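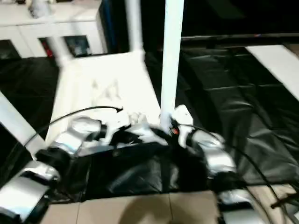
# Teaching a two-arm robot to assemble a stool by remote control

Student project report, summer term
August 22, 2019

## 1. Goal of the project

The goal of our project was to collect demonstrations of a furniture assembly task with two robot arms. One student controls both arms from a distance, and the computer records the joint positions, the gripper commands and the camera pictures. Later, these recordings are used to train a program that should do the same task alone. The training itself is not part of this report. It will start in September.

We chose a small plastic stool because it is light and cheap, and the legs go in by pressing only. No screws are necessary. The task looks easy for a person, but for two grippers it is quite difficult, mainly because one arm must hold the seat while the other arm works on the leg.

## 2. Control method

The operator sits at a separate desk and holds two small leader arms, which have the same joint order as the robot. When the operator moves a leader arm, the robot arm follows. The software for this is called Rornance and was written by an earlier student group. We changed only the recording part and the speed limit.

In the first week we also tried to guide the robot directly by hand, with the motors in soft mode. We stopped this for two reasons. The hands of the operator were visible in the camera pictures, and it was not possible for one person to guide both arms well at the same time. With the leader arms both problems disappeared, but the operator does not feel the contact force any more. This was the biggest disadvantage during the whole project.

## 3. Task steps

Each demonstration follows the same order:

1. One arm holds the seat part from the inside.
2. The other arm picks up a loose leg and turns it upright.
3. The leg is placed over its socket and pushed down.
4. Both arms let go and return to the start position.

If a leg fell outside the reach of the arms, we stopped the recording and marked it as failed.

## 4. Where the operators had trouble

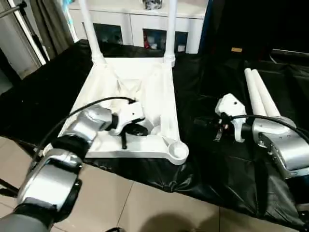 Picking up a leg was the step where the operators lost the most time. The legs are round, so they can roll when a finger touches them from the side. We laid the black plastic sheet over the table to have a good contrast with the white parts, and its wrinkles are sometimes helpful and sometimes not. When two legs lie close together, as they do behind the right gripper, the fingers have little space between them, and the operator must come from above with the gripper almost vertical. The open round socket at the near right corner is a good target for the camera view, but the one at the near left corner is partly hidden by the left gripper. For this corner we advised the operators to hold the frame further toward the middle – this helped, although the grip was then less stable.

The second trouble was pushing the leg in. Without force feeling, the operator sees only that the seat begins to move, and then it is already late. We lowered the speed limit for the last part of the movement. The cables of the grippers also need attention. A cable that lies over the seat can be caught under a leg, so before every start we checked the path on both sides.

## 5. Results

In total we recorded 88 demonstrations. Of these, 79 were kept for training after we looked through all of them. The others were removed because a leg was dropped or because the recording had missing pictures. On the last day the operators needed clearly less time than in the first week, but we did not measure the practice effect in a correct way, so we give no number for it.

We also compared two types of fingertip. The flat Murnaretti tips were easy to clean but slipped on the round legs. The tips with a shallow groove, made after a drawing from the Ó Gríofa workshop, held the legs better, and 23 of the kept demonstrations were made with them. We would use only the grooved tips if we started again.

## 6. Open points

- The leader arms become heavy after a long session. A spring support would be useful.
- The labels for the task steps were set by hand and are not exact to the frame.
- The Umer test set, which we wanted to use for comparison, has only one-arm tasks. We still need to find a suitable one with two arms.
- The failed recordings are saved in a separate folder – they may be useful for learning how to recover from a dropped leg.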